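Remplacer le filtre d'habitacle d'une berline : procédure pas à pas

Publié par Mireille Gaillard, rubrique Entretien
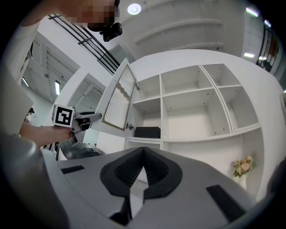
Le filtre d'habitacle retient les poussières, les pollens et les débris végétaux avant l'entrée de l'air dans le circuit de ventilation. Son remplacement figure au plan d'entretien de la plupart des berlines récentes, mais il est souvent facturé à part lors de la révision. L'opération décrite ci-dessous concerne les véhicules dont le filtre est logé derrière la boîte à gants. Pour les modèles à filtre sous baie de pare-brise, se reporter à la fiche correspondante.

Signes d'un filtre colmaté

Débit d'air faible en position maximale, désembuage lent, odeur de renfermé à la mise en route de la climatisation, bruit de soufflerie plus marqué qu'à l'ordinaire. Un seul de ces signes justifie une dépose pour contrôle. Un véhicule stationné sous des arbres demande un contrôle plus fréquent que ne l'indique le carnet, en particulier à la fin de l'automne.

Matériel

Un filtre neuf aux dimensions exactes de l'ancien (à particules ou à charbon actif)
Un tournevis cruciforme
Un levier plastique pour garnitures
Un aspirateur à embout fin
Une lampe frontale

La référence du filtre dépend du millésime et parfois du type de climatisation. La relever sur le cadre de l'ancien filtre ou la demander au magasin de pièces avec le numéro de châssis. Les catalogues Pumar et Arnaud donnent les correspondances par dimensions.

Dépose

1. Couper le contact et retirer la clé. Le débranchement de la batterie n'est pas nécessaire.

2. Vider la boîte à gants, puis l'ouvrir complètement.

3. Décrocher le bras d'amortisseur, en général sur le côté droit. Il se dégage par traction latérale, sans outil.

4. Pincer les deux flancs du bac vers l'intérieur pour libérer les butées, puis laisser le bac basculer vers le plancher. Sur certaines versions, le bac est maintenu par 3 vis supplémentaires en partie basse.

5. Repérer le couvercle du boîtier de filtre, rectangulaire et fermé par 2 languettes. Presser les languettes et tirer droit.

6. Noter le sens de la flèche imprimée sur la tranche du filtre, puis l'extraire lentement en le gardant à plat. Les débris accumulés sur la face supérieure tombent facilement dans la turbine.

Nettoyage du logement

Aspirer le fond et les glissières. Ne pas souffler à l'air comprimé : les particules seraient chassées vers l'évaporateur. Si des feuilles sont visibles côté turbine, les retirer à la main, contact coupé.

Repose

Introduire le filtre neuf en respectant le sens du flux — la mention AIR FLOW et sa flèche suivent le trajet de l'air, vers le bas sur la majorité des montages. Le cadre doit coulisser sans forcer. Refermer le couvercle jusqu'au déclic des languettes, remonter le bac, raccrocher l'amortisseur.

Contrôle

Mettre le contact et faire tourner la soufflerie à chaque vitesse. Un sifflement indique un couvercle mal fermé, un claquement régulier la présence d'un corps étranger dans la turbine. Dans ce second cas, arrêter aussitôt et redéposer le filtre.

Noter la date et le kilométrage dans le carnet d'entretien. Le filtre usagé ne se lave pas, même s'il paraît peu chargé.

Relecture technique : Othmane Cherkaoui. Fiche mise à jour le jeudi 24 octobre 2019.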